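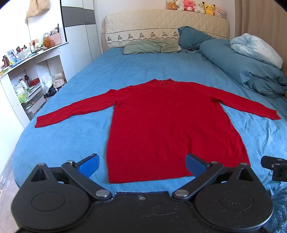
A sweater is not made the way a T-shirt is made. A T-shirt is cut out of a big flat piece of cloth and sewn together. A knitted sweater is built from loops of yarn, and every loop is pulled through the loop next to it. Spread one out on a bed and you can find most of its parts. The red sweater has a small round neckline at the top, called a crew neck, two long sleeves with a cuff at the end of each, and a wide part in the middle called the body. At the bottom is a band with lines running up and down it. That band is called ribbing. The tiny loose fibers on the red yarn are what make it look fuzzy.

What is a stitch?

Each loop in a sweater is one stitch. Stitches that sit side by side make a row. Stitches stacked on top of each other make a column. Look closely at the front of a plain sweater and each stitch looks like a small letter V.

A children's sweater pattern called Stasia starts with 51 stitches for each sleeve. The back of the same sweater uses 2,475 stitches before the knitter even gets to the armholes. Knitting by hand, that takes most people several evenings. A knitting machine can do it in minutes, because it has a long row of needles that all work on the same row.

Why does it stretch?

Yarn itself does not stretch very much. Try pulling on a piece of wool yarn and you will feel it stop. The stretch in a sweater comes from the loops. When you pull on the cloth, the loops change shape. They get wider and shorter, or taller and thinner. When you let go, they move back toward their old shape.

Ribbing stretches more than plain knitting. It is made by switching between two kinds of stitches, called knit and purl. The knit columns stand up and the purl columns sink back, so the cloth folds up a little like a paper fan. Pull it sideways and the folds open. This is why ribbing is used at the hem and on many cuffs. It can open up to let your hand through and then close around your wrist.

Where does the fuzz come from?

Yarn is made by twisting many thin fibers together. Fibers can come from animals, such as sheep, goats and rabbits. They can come from plants, such as cotton. They can also be made in a factory, like acrylic. Many sweaters are a mix of two or more kinds. The label inside tells you which.

Some fibers have ends that stick out of the twist. If there are many of them, the yarn feels fuzzy. The fuzz has a use. It holds small pockets of air, and air that cannot move around helps keep heat in. Your body makes the heat. The sweater slows it down on its way out.

When fuzzy cloth rubs against something, the loose fibers can tangle into little balls called pills. Look for them under the arms and on the sides, where your arms swing against your body. Pills can be picked off gently. Do not pull hard, or you may pull out part of a stitch.

Why do sweaters shrink?

Sheep's wool is covered in very small scales, something like the shingles on a roof. In hot water, with a lot of rubbing, the scales catch on one another and lock together. The cloth gets smaller and thicker. This is called felting, and it cannot be undone. Cool water and a gentle wash help keep it from happening. Acrylic has no scales, so it does not felt.

Why not use a hanger?

A heavy sweater on a hanger pulls down on its own shoulders. After a while the loops there get longer, and you may see two bumps where the ends of the hanger were. A folded sweater keeps its shape better.

How to fold one

1. Lay the sweater flat on a bed or a clean table. Smooth out the wrinkles with your hands.
2. Fold one side in toward the middle, with its sleeve. Lay the sleeve straight down along the body.
3. Do the same on the other side.
4. Bring the hem up to the middle.
5. Fold once more, so the hem is tucked inside.
6. Turn the sweater over and put it on a shelf or in a drawer.

If it is a thick sweater, skip step 5. Sweaters are easier to stack when the biggest ones are at the bottom.

Words to know

Crew neck: a round neckline with no collar.
Cuff: the end of a sleeve.
Felting: when wool fibers lock together and the cloth shrinks.
Hem: the bottom edge of a piece of clothing.
Pill: a small ball of tangled fibers.
Ribbing: stretchy knitting with raised lines.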